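The Well at Durnadden

4 min read

The letter said the water at Durnadden would cure my hearing, and since it also said the first cup was free, I assumed the second one would do the curing.

My sister had sent it on with no note of her own. She had been to the well in March and come home claiming she could hear the refrigerator from the upstairs bathroom. I pointed out that anybody could hear her refrigerator from the upstairs bathroom. She told me I couldn't, and there the argument ended, as it usually does when one of the people in it is deaf on the left side.

So I took the bus. It stopped at Trukov for gas and at Dindemach for no reason I could make out, and it let six of us off by a gate with a hand-painted sign: 200 CURED LAST YEAR. I asked the woman at the gate how they knew.

"They write to us," she said.

"And the ones who aren't cured?"

"They don't write."

She stamped my hand. The stamp was a blue fish. Behind her was a table of candles, dish towels, and bottles with the Cheema label, the same Cheema that sells the flat mineral water at my grocery store. I picked one up and read the back. It said the spring was more than 3000 years old, and that the contents should be used within the month.
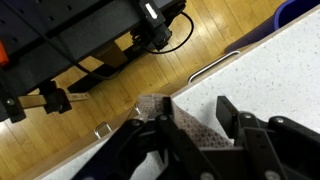
Something pale, with a fine honeycomb pattern.

The path down to the well had 67 steps. I know because each one had a number painted on it and a slot for coins. A man ahead of me was paying his way down, a dime a step, his lips moving. By the thirties he had switched to pennies. I kept my hands in my pockets and felt fine about it until the bottom, where it was cold and smelled like the inside of a flowerpot, and where I found I had started walking quietly.

I had expected a pool. It was a pipe. It came out of the rock at knee height and dripped into a stone bowl, and a boy with a ladle filled your cup.

"Which ear?" he said.

I hadn't told him. Then I thought, well, half the people who come here must come for their ears, and I had been turning my head to catch what he said. Any kid with a summer of this behind him would notice.

"Left."

"Drink it facing the wall, then."

"Does that matter?"

He shrugged. "It did for my grandmother. Or she said it did."

I faced the wall. The water tasted like a spoon. I stood there for what felt like a decent length of time, listening as hard as I could with the bad side, and what I heard was the drip, which I had been hearing all along with the good one.

I gave the boy 2 dollars, which I had not planned to do, and climbed back up. The woman at the gate asked how it went, and I said I would write if there was anything to write about. She handed me a card with the address already printed on it – and a stamp, a real one, in the corner.

On the bus I took the window seat, left side to the glass. Somewhere past Dindemach the man with the pennies leaned across the aisle and said something to me. I said yes. He seemed pleased with that and went to sleep.

My sister called that night. I held the phone to my right ear, and then, because she couldn't see me do it, I moved it over.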